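Diary, Monday, constituent services office, Haltden

Records day. Office closed to walk-ins until noon, phones on. 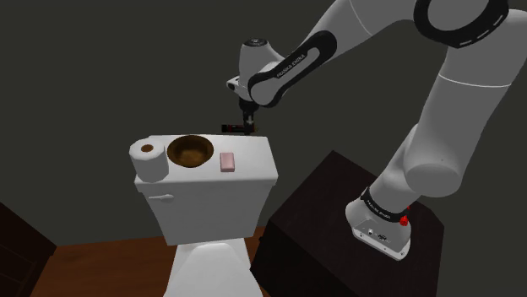 Saskia Sutcliffe wrote overnight that the county's property tax exemption form for veterans still asks for a discharge certificate in the original, and that her father mailed his in the spring and has not seen it since. She wants to know who holds it. I called the assessor's office at 8:40. They log incoming forms by parcel number only, with no field for attachments. A certificate that arrives with a form is scanned under the parcel and the paper goes to a holding drawer by month received. The clerk will pull April and May. Replied to Saskia with the parcel lookup steps and the request form for a replacement copy, in case the drawer is no help.

The wording on the county form is the real problem. State instructions accept a certified copy. The county version was last revised before that change and says "original" in two places, line 6 and the checklist on the back. Sent both versions to Oana Husar, marked up, with a request that the county reprint or at least post a correction. She says the print run is ordered in October, so a change has to reach them before then. Drafted the letter for signature. One page, no adjectives.

Open exemption cases at start of day: 41. Closed 5. Three were simple approvals where the letter had gone to an old address. One was withdrawn, the house having been sold. The last was a surviving spouse in Runton whose file had been coded as a new application when it was a transfer. A new application needs service dates and a transfer does not, so the system kept rejecting it for missing dates. Recoded by phone. The assessor will send a revised bill.

Kokkinos, the contractor for the case database, pushed an update over the weekend. Date filters now default to the last 60 days, and older cases drop out of the main list without a notice. I lost half an hour looking for a pension appeal that was in the system the whole time. Workaround: clear the filter, save the view under a new name, set it as home. Wrote that up and sent it to the Eltuneck office, where Pejman Hosseinzadeh had already found the same thing and had a shorter method. Set the start date blank and press Enter. Used his.

Mailing list for the benefits notice came back from the printer with 811 addresses. The export had more than that. Compared the two files. The printer merged records with the same street address, which removes second households in two-family houses and most of the apartment building on the east side. Asked for the merge to be redone on name plus address plus unit. No extra charge, one day's delay.

Afternoon: Cornel Căpraru in for his appointment at 2:15 about the disability rating date. The decision letter gives one effective date and the payment record another, a month later. The second is correct for payment, as payment begins the first of the month following. Explained it with both pages side by side. He asked for the rule in writing and I printed it. He still intends to appeal the rating itself, a separate matter with its own deadline. Gave him the form and the number for the service officer.

Paula Hodoroagă called from the county at 4:30. May drawer checked, nothing. April tomorrow.

Carry over: Oana's letter, printer proof, toner.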